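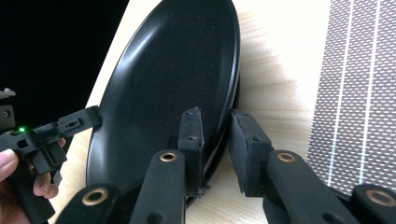
Kitchens & Appliances / Cooktops

Gas to induction in an older house, is this quote normal?

Posted by Selamawit Demissie, May, 7.40 pm

We're in Urnuncombe, weatherboard place, original switchboard apart from a safety switch somebody added. The gas cooktop has two dead burners and I'd like to get off gas altogether before winter bills start. Had an electrician out and the quote is $3347. That covers a new switchboard, a dedicated circuit with 6 mm cable and the connection. It doesn't include the cooktop or capping the gas. The cooktop I'm looking at is a four-zone Tefera.

Is that about what others have paid? My sister reckons I should fix the burners and leave it.

This site uses cookies to remember your login and preferences. Accept / Manage settings

wattlebird_k

The switchboard is the bulk of that. Ask him to split the quote so you can see the board and the circuit separately. You'd probably need the board done sooner or later anyway if it's the original.

Dougal_R

I'm with your sister. Two burners is a cheap repair. We went induction at our last place and I never got used to the touch controls. Any water on the glass and it beeps and turns itself off. Back on gas now in Starnley and much happier.

Selamawit Demissie

Thanks both. I've emailed him for the split. Dougal, was that a cheap one or do they all do it?

Dougal_R

Mid range. Might have been that brand.
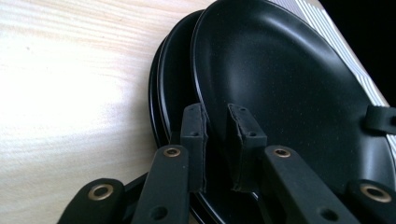 marg_in_the_hills

Budget for cookware as well, it caught us out. Check every pan with a fridge magnet before you order the cooktop. If the magnet doesn't grab the base, it won't heat on induction. You can't go by looks either. Three round black pans in a stack can seem much the same from the top and have completely different bases, so turn each one over. My cast iron was fine. Most of the aluminium went to the op shop.

We've had ours 24 months and I wouldn't go back. The kitchen is a lot cooler in January.

wattlebird_k

Agree with the magnet test. Also measure the base. Small pots sometimes don't register on the big zones.

tin_roof_terry

Has anyone asked what the supply to the house is? Some older places only have a small main fuse and if you've got ducted air con, an electric oven and an EV charger all going you can run out of headroom. If the mains need upgrading that's extra on top of $3347. The Derngate shops end of town had a few people stung by that.

Selamawit Demissie

No EV and no air con, only a split system in the lounge. Oven is already electric. I'll ask him about the mains though, thanks Terry.

Went through the pan cupboard tonight. Stockpot passed, both saucepans failed. The old wok is no good either, it has a round bottom.

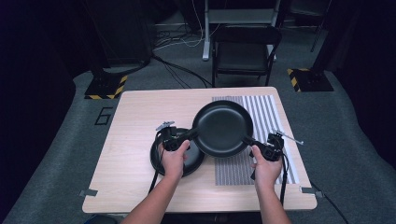

Black nonstick frying pan, short handle.

Dougal_R

So now it's the quote, the cooktop, the gas capping and new saucepans. The burners would be a couple of hundred.

marg_in_the_hills

She'd still be paying the gas supply charge every day, Dougal. If the cooktop is the last gas appliance that's worth adding up over a year. Selamawit, is your hot water gas?

Selamawit Demissie

Electric, so yes, the cooktop is the last one.

He's come back with the split and the board is most of it, as wattlebird said. He also wants a $50 call-out to check the mains properly. I'll get a second quote before I decide.

tin_roof_terry

Worth the 50. Make sure the second bloke quotes on the same cable size or you won't be comparing the same job.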